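Zekari Process Forum > Dry goods > Portioning and dosing

Thread: Mixed pulses by gripper, what happened to your packers?

gteuber
Our Lencho site moved part of the mixed bean line to scoop handling in February. Target is 400 portions a shift per cell, manual was 265. Two people per cell became one, and that one now clears faults and refills.

fistton_ops
Which beans? Size mix matters more than cycle time.

gteuber
Kidney and mung. Small loads per scoop, so every bean shows up in the weight. Pads are a wear item, we log them with the spoons.
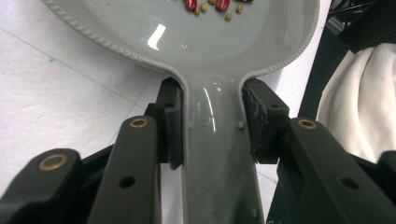 Henrik Stüber
265 to 400 says nothing about the job. On our line the operator used to sort, weigh and talk to the next station. Now she answers alarms. Same pay grade, more standing, and the fault screen was never in her training.

gteuber
Training was 70 hours per person here. Grade review is open.

uvov_line2
70 is generous. We got one Friday afternoon and a PDF.

fistton_ops
Disagree with Henrik on standing. Our packers asked for rotation off the scoop bench and got it – wrist complaints dropped. Fault work is dull, granted.

Henrik Stüber
Rotation to what? With one person per cell there is less to rotate into.

gteuber
Incoming inspection, for us. It works up to 1,000 portions a day. Past that I have no data yet.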